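Re: Taping boxes for the Ukcombe move

LatonLass
Feb 26, 2020
I do love a well-wrapped box, and with 26 still to fill I've gone a bit mad with the glossy orangey-yellow tape - so cheerful against the green worktop!
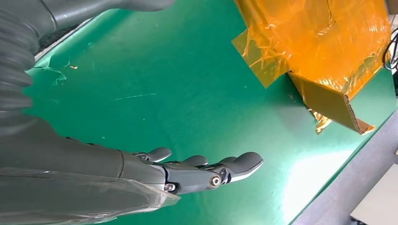

One of mine, top right

Soriano_K
Lovely colour, but you'll curse it when you're unpacking. One strip along the seam does me.

LatonLass
Oh, I can't agree, dear - my books went straight through the bottom in November!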